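Science Evenings Return to Grakgate With a Wider Program

Grakgate, 21/03/2019

The Skirner Science Evenings will come back to Grakgate this October, with 14 talks and workshops in the library, the old customs hall and two cafes near the harbor. All events are open to adults and to young people who come with an adult. Entry to the talks is free. For the workshops there is a small fee to cover materials, and it is paid at the door.

The series was started by the Skirner Society to bring people who do research together with people who are curious about it. Last year 1,184 visitors came during the whole series, which is the highest number until now. Several evenings were full before the start and some visitors had to be sent home. For this reason the society has moved the largest talks to the customs hall, where 200 persons can sit.

The opening talk is on the subject of sleep. It will explain what happens in the brain during the night, why teenagers go to bed late, and what is known and not known about dreams. After the talk there will be time for questions, and the speakers will stay in the hall for those who prefer to ask in private.

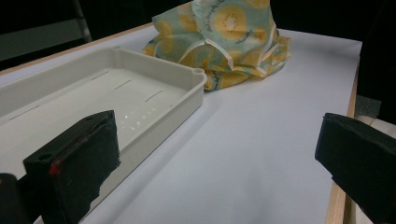 What is in the program

The talks this year cover the sea, old languages, food, numbers and the night sky. Each talk takes 40 minutes and is given in plain language. The speakers have been asked not to use long slide shows, and most of them will bring something to pass through the audience.

The evening on food will look at the senses. Why does the same soup taste different in a cold room? Does the sound of what we eat change how fresh we think it is? Visitors can take part in a short test of smell and taste. Persons with allergies are kindly asked to speak to the staff before the test begins.

Two evenings are made together with the Lytvynenko Institute, which studies rivers and coasts. In the first one, the guests will hear how mud from the bottom of the estuary can tell us the weather of earlier centuries. In the second one, they will learn to read a tide table and to understand why high water does not come at the same hour each day. Both evenings will be held in the library.

For the night sky evening we depend on clear weather. Telescopes will be put up on the square behind the customs hall. If it rains, the talk will go on indoors and the observing part will be moved to the following week.

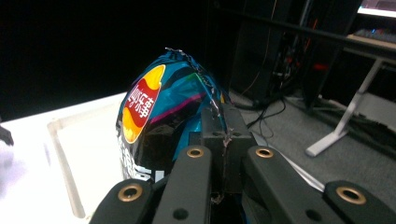 Glossy chip bag with the Lay's name in Chinese characters.

A new prize for school students

For the first time the series includes a prize for students from the secondary schools of the region. The Etano Prize has a value of 2,000 euros, and it will go to one school for the purchase of science equipment. Groups of up to five students can send a short text or a poster on a question they have tried to answer by themselves. The question can be a very simple one. The jury will look mainly at how the students have worked, and less at the result.

The entries will be shown on the upper floor of the library during the whole series, and the winning group will present its work on the last evening.

Tickets and access

Seats for the talks can be reserved from the beginning of October, at the library desk or on the website of the society. Reserved seats are kept until ten minutes before the start. After this time they are given to people who wait at the door.

The library and the customs hall can be reached by wheelchair. In one of the cafes there are three steps at the entrance, and visitors who need help are asked to write to us before they come. Sign language interpretation is offered for the opening talk and for both river evenings.

About the Skirner Society

The Skirner Society is a non-profit association based in Grakgate. It organizes public talks, guided walks and reading groups on science and nature.

Press contact

Skirner Society, Press Office, Grakgate. Press seats for the opening talk are available on request.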